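Kitchen hands wanted (human)

Can a machine put the shopping away yet? Aguiar, our household robot project in Flellville, has been promising that it can since April. We would like people who do chores for a living, or under protest, to come and judge.

You will watch simulated runs on a screen, tell us where a sensible person would have moved sooner, then do the same chore yourself while we take notes and feel humble. The simulated table never gets sticky. Ours does.
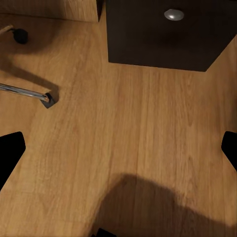
What we need from you

Two sessions of up to 4 hours at our Bretent workshop. No technical knowledge. Strong views on how to load a drawer are welcome.

What you get

£100, lunch, and your bus fare from Skureck if you keep the ticket. We have 9 places.

To apply, send us a few lines on the chore you would give away first. Sessions run in May 2021.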